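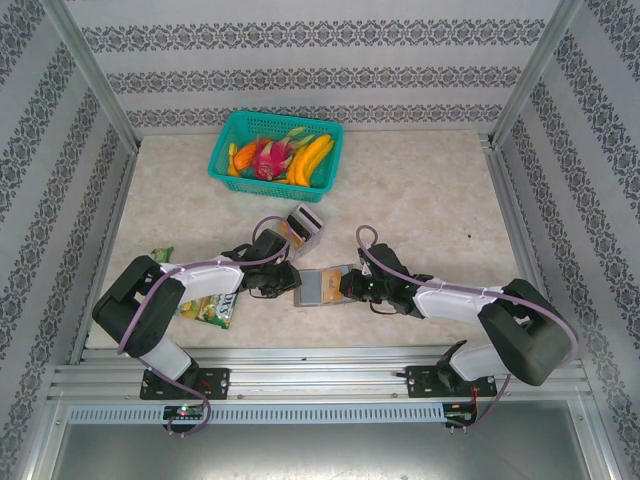 The teal basket, doing its time on the marble-look tabletop. Dragon fruit right in the middle, as it should be.

I have been on a bit of a basket kick this month, so if you came for the lemon cake recipe, it's coming, I promise, I just have to write it down properly first.

It started with the play food. We had a shoebox of it, then two shoeboxes, then a drawer that wouldn't close because a pretend carrot had gotten wedged sideways at the back. I don't know how other people's toy fruit behaves, but ours travels. I have found a banana in the dryer. I have found a tomato in my good boots. So I decided all of it was going into one basket that sits out where everyone can see it, and I went off to buy one like it was going to take ten minutes.

It took most of an afternoon! I went to Draner first, which has a whole aisle of storage, and came away with nothing but a headache and a pack of sponges. Everything was either gray felt (I have a thing about gray felt, it collects hair) or woven stuff that sheds little bits all over the floor. Then I stopped at Oletti on the way home and there it was on a bottom shelf, teal plastic with the little holes all over the sides, and a rim a bit wider than the bottom so your fingers have something to grab. I paid 5 dollars for it and felt like I'd robbed the place.

Why the holes matter to me: I wash this stuff. Plastic fruit gets sticky in a way that real fruit would be embarrassed by, and the old shoeboxes went soft the first time I put anything damp back in them. Now I can rinse the whole lot in the tub, tip it back in, give it a shake and leave it by the drain – done.

The color was a gamble. I nearly got the white one. But yellow bananas against teal look so cheerful, and the orange carrot pokes up on the other side, and then you've got that ridiculous pink dragon fruit with the green tips in the middle of everything like it's the guest of honor. I bought the dragon fruit separately, by the way. It didn't come in any of our sets, and I saw it in the Bikodport toy shop the last time we drove up there and could not leave without it. I've never eaten a real one. I'm told they taste like very little.

Now for the part I haven't solved, which is snacks. My big idea was that a basket of fruit on the table would keep the table clear of everything else, and you can see from the crinkly green and yellow bag down there how well that's going. I'm still thinking a second basket, maybe a shallower one, for bags and small boxes and those little clear containers with the dark lids that multiply whenever I turn my back. I can never decide if those count as kitchen things or toy things. They've lived in both places. For now they live wherever somebody last put them down.

I did a proper cull while I was at it. 23 pieces went into the donation bag, most of them half a pretend egg with no other half. I kept anything with a good shape. I also kept a wooden fish nobody plays with, for me.

A couple of people asked about the wallpaper after my last post, the white with the dark gray damask bands. It's by Hodžić, and yes, lining up those bands at the corners is as annoying as you'd think. Start in the corner you look at most, and buy one more roll than you think you need. I used a plastic smoother and an old dish towel and said some words I won't type.

Next on my list is the drawer the play food came out of, which is now empty except for a rubber band and a sock. I'm thinking placemats. If you've got a shallow basket you love, leave me a note in the comments and tell me where you got it – teal preferred, but I'll look at anything except gray felt.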